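Speaker notes: "Weigh It in the Pot"
Kisska Home Cooks evening, December 3, 2019

OPENING

Hi everybody, thanks for coming out, and thank you to Tia Lambert for setting up the chairs and for the very generous intro. (Wait for people to sit. Tia will still be pouring coffee.)

I want to talk about porridge. Well, porridge and rice and beans and anything else where you put a dry thing and some water in a pot and hope. I hoped for years! I had a measuring cup with the lines worn off and I just sort of poured until it looked right, and my rice was either soup or gravel.

Ask: who owns a kitchen scale? Who has used it this month? (Hands. Expect a lot fewer the second time.)

THE GALLEGOS STORY

Keep this short, I always let it run. When I cooked lunches at Gallegos, Nicanor Bautista had the stove next to mine and he weighed everything, even water. I teased him about it all through June. Then he was out for a week and I had to make his rice from his recipe card, and the card was all grams. So I dug out the scale, did what the card said, and it was the best rice I'd made in my life. I called him up and apologized, and he was very smug about it.

THE RICE NUMBERS

Say them slowly, people write these down.

65 grams of dry rice per person as a side. Water is 2 times the weight of the rice, that's my ratio for plain long grain on my own stove with my own lid. Yours may want a splash more.

My empty pot weighs 955 grams. I wrote that on a piece of tape inside the cupboard door, and it's the most useful thing in my kitchen. If I forget to zero the scale, I can still subtract.

HOW I DO IT AT HOME

Talk through it with the slide up, then go to the steps.

1. Clear a flat spot on the counter. A scale with one foot on a crumb will lie to you.

2. Check the pot before anything goes in. Dark insides hide old grains and bits of dust, so get your face right over it and look at the bottom, then give it a rinse and wipe it out.

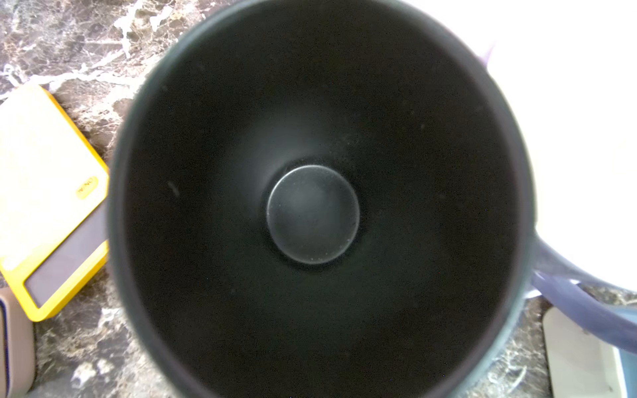 3. Scale on, pot on, zero it. If your pot has a long handle, keep the handle off the toaster, the wall, your sleeve. Anything it leans on changes the number.

4. Rice in. Read the number. Zero it again.

5. Water in, straight from the jug, and go gently at the end. You can't easily get it back out once it's in with the rice!

6. Pot off the scale before you carry it anywhere near the heat. (Tell the Boglárka Katona story only if there's time. Melted corner, very sad, she still uses it.)

QUESTIONS I USUALLY GET

Does it work for oats? Yes, but oats want a lot more water, so start with the packet.

Do I need an expensive scale? No. Mine was cheap and I've had it forever. Get one with buttons you can find when your hands are floury.

What if the pot is too heavy for the scale? Check the limit first. Weigh into a light bowl and tip it over.

Alun Nicholas has the handout with the numbers, he's by the door. Leftover rice is in the blue tub, please take some home.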